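The Villanueva works stands on the valley road below the town, and its visitor entrance is on the river side, past the weighbridge. Our party assembled there at 9.30 in August. Covadonga Iglesias, who runs the finishing hall, took us round.

Villanueva cuts and polishes stone for domestic worktops. Blocks arrive from two quarries and are stored in the open yard, sorted by bed height. The gang saw takes one block at a time and produces slabs of 20 mm or 30 mm. Cutting is continuous overnight, with the blades cooled by recirculated water. Fine sediment is pressed into cake and sent to a brickmaker.

Marble accounts for most of the kitchen orders. Petrică Toma, the production planner, put the present output at about 3,000 slabs a year, of which 2,475 were marble in the last full year. He expects the share to fall as customers move to harder stone.

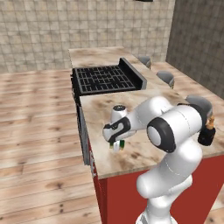 FINISHING AND EDGES

The polishing line has 19 heads, running from coarse to fine. Marble passes at a slower belt speed than granite and is given a lighter final pressure. Slabs with open veins are first filled with resin under vacuum and left in the oven room until the next shift. We were shown two filled slabs and could find the repair on only one, by tilting it against the light.

Edges are profiled after the sink opening has been cut. The standard profile is a 3 mm bevel. A full round is offered on request, although Iglesias advises against it near a hob, where spills run under the lip. Honed surfaces now outsell polished ones. They show etching from lemon juice and vinegar less readily, but they need sealing more often.

Samples of the Nollance range were laid out in the dispatch bay. The grey is consistent from slab to slab; the cream varies a good deal, and buyers are asked to choose their own slab in person.

The tour lasted two hours. Stout shoes are required, and the yard is steep in places. Bookings are taken at the works office.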